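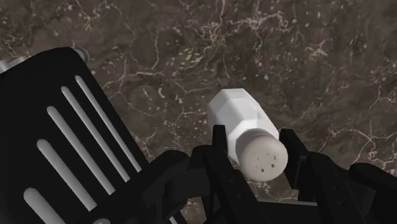
Bošković

Zellwood kitchen and dining room: progress report for May

Work on the dining room is on schedule. The old serving counter came out in the first week and the wall behind it has been made good and painted. The floor is finished apart from the strip by the fire door, where the threshold has to be lowered first. Plulis have quoted for that and the price is within the sum set aside for small works.

In the kitchen the new extractor is in and has passed its inspection. The second sink is plumbed but can't be used until the hot water pipe is moved. We lost 2 days to this when the supplier sent the wrong fittings. Jastska collected them and didn't charge for the return.

Lunches carried on through the building work from the side room, which seats 35. On most days that was enough. On soup days we ran two sittings, at noon and at one o'clock, and people who came for the first were good about giving up their places. We'd like to keep two sittings once the main room opens, as the queue was shorter and the food went out hotter.

The cookery course had 13 people enrolled this month and 7 finished all the sessions. Several of the others missed the last two because of shift changes at work. They have been offered places on the next course without having to sign up again. The knife skills session was the most popular. The one on seasoning and stock needs more time, and we've moved it to the start of the course so that people can use it in the later dishes.

Spending is in line with the budget except for food, where cooking oil and rice both went up. We have changed the menu a little to cover it and aren't asking for more money. The electricity bill hasn't come yet and will be in the next report.

One item needs a decision from you. The grant allows for fixed tables, but folding ones would let us use the room in the evenings. The cost is the same. Jastska can hold the present price until the end of June, so an answer before then would help.

Next month we expect to finish the threshold, move the pipe and order the chairs.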